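Plywood Panels on Easels, and a Lot of Wallpaper

Flemon would like you to believe that bare plywood is the next thing for your walls. The home decor firm showed its new Pastine line on 2019-10-02, and the pitch is simple enough: rectangular boards, no frame, no paint, propped on small wooden easels instead of hung. The larger boards will sell for 100 dollars, easel included, when they reach stores in March.

That is a fair amount of money for a piece of plywood. Chiyo Tsuchiya, who designed the line, said the price covers 11 rounds of sanding and a clear finish that lets the grain "do the work a picture would do." Asked how that finish differs from what a hardware store sells in a can, she said customers would feel it.

The display leaned hard on its backdrop. Sky-blue wallpaper with thin white lines running every which way and flowers in black, white and yellow covered the walls, over a marble-patterned floor veined in light green and mustard. Against all that, a pale board does look calm. Whether it would look like anything at all against a beige living room wall is a question the company did not take up. 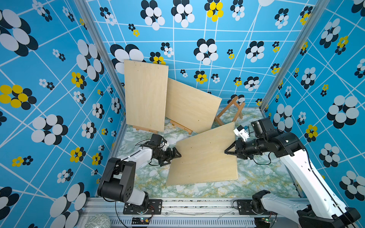

Plywood boards from the Pastine line against the blue floral wallpaper, with a wooden A-frame stand at back right.

The small dark specks in the wood are part of the appeal, according to Flemon, and no two boards will match. Buyers who order a pair online may want to think about that one. Returns are accepted for 20 days, but the buyer pays shipping both ways.

Valentin Ciobanu, who runs the Ševčík furniture shop and has been offered the line, was not sold. "I have offcuts in the back that look like this," he said. He has agreed to take 5 on trial and will decide on more after that.

The wallpaper, which drew most of the questions, is not for sale. Flemon said it has no plans to change that.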